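Zamirura的抓取练习包开放试用了，我先玩了一个晚上

等了好久的东西终于放出来了！Tokberg上个月在邮件里预告过的Zamirura抓取练习包，二月起对外开放试用，注册完就能下，不用排队。我昨天晚上七点多装好，本来打算看一眼就去做饭，结果饭是十点以后才吃上的（泡面，不提了）。

先说它是个什么东西。Zamirura是一套纯仿真的抓取环境，给手上没有真机、或者真机天天被同事占着的人用。你拿到的是一批渲染好的室内房间，一只平行夹爪，还有一堆要去夹的物件，控制接口是Python的，写过一点脚本的人半小时能跑起来。试用版给了834个任务，正式版是1368个，多出来的那部分据说主要是双物件和带遮挡的，我还没见到，不敢替它吹。

价格方面，个人授权按月付，试用期5周，到期不会自动扣钱，这一点我特意去翻了条款。学校和公司的报价要写邮件去问，我问了，到写这篇的时候还没收到回信，收到了再来补。

我最喜欢的是它的房间不是那种灰扑扑的空盒子。以前用过的几套环境，背景基本就是一张白桌子加一块棋盘格地面，模型练得再漂亮，换个地方就懵。Zamirura的房间花样多得有点任性，红色花纹的地面配墨绿色的瓷砖墙，墙上还挂着画，说实话我自己家绝对不会这么装修，但拿来训练视觉策略，这种乱七八糟的颜色正合适。视角可以切到夹爪后上方，我大部分时间都用这个，看两根手指跟目标的相对位置特别直观。

物件里让我卡得最久的是细长类。带底座的黑杆子那一组，白色底座小小一个，杆子又斜着往上伸出去老长，夹哪儿都有讲究。夹杆子吧，姿态要跟着它的斜度转；夹底座吧，两指得从两边对得很正，偏一点就蹭上去了。我第一版脚本图省事，直接让夹爪张到最大往前推，成绩惨不忍睹，后来老老实实把接近方向单独写了一段，才慢慢像个样子。

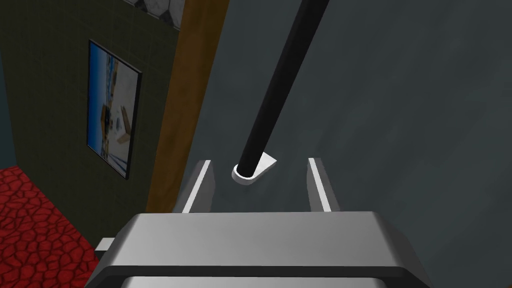
Mirela Barros觉得我把细长类说得太难了。她在试用群里回我，说这一组的难度一大半是默认参数造成的，接近速度给得太快，手指还没对准就已经过去了，把速度降下来，再让夹爪在目标前面停一拍重新估一次位姿，普通的脚本也能过。她倒是对接触模型有意见，觉得摩擦调得偏大，什么东西一夹就粘住，拿到真机上肯定要吃亏，建议大家自己把摩擦随机化的开关打开，默认是关着的。

我照她说的改了速度，确实顺手多了，谢谢Mirela！摩擦那个开关藏在配置文件挺靠后的位置，文档里只提了一句，我翻了两遍才找到。打开以后成绩往下掉了一截，看着心疼，不过掉下来的那个数字我反而更愿意信。

再说几个不太满意的地方。第一次加载房间很慢，我的机器不算老，风扇还是呼呼转了半天，之后有缓存就好了。报错信息写得太简略，关节超限和碰撞居然是同一句提示，我为这个白查了快一个小时的碰撞。还有中文文档目前只翻了安装那一章，后面全是英文，Tokberg在论坛上说会陆续补齐，没给时间。

要不要买？我现在的想法是先把试用期用满。我手头的活儿主要是小件分拣，834个任务里能直接用上的已经不少，够我折腾好一阵子。如果你是刚开始学抓取，想找个画面不单调、装起来又不费劲的环境，我觉得值得下下来试试，反正不花钱。要是你的重点在力控或者柔性物体，那还是再等等，现在这一版里软的东西一个都没有，我在论坛问过，Tanner Lachance回帖说他也在等这个，下面跟了一长串加一的。

另外Lisberg那边也有一套类似的练习包，群里有人让我做个对比。我申请了账号，还在审核，批下来我就两边跑同一批脚本，把结果贴出来。你们要是想看哪一类物件，在评论里留个言，我优先跑呼声高的。试用的下载入口在Zamirura主页右上角，注册的时候记得勾上邮件通知，更新说明目前只走邮件发。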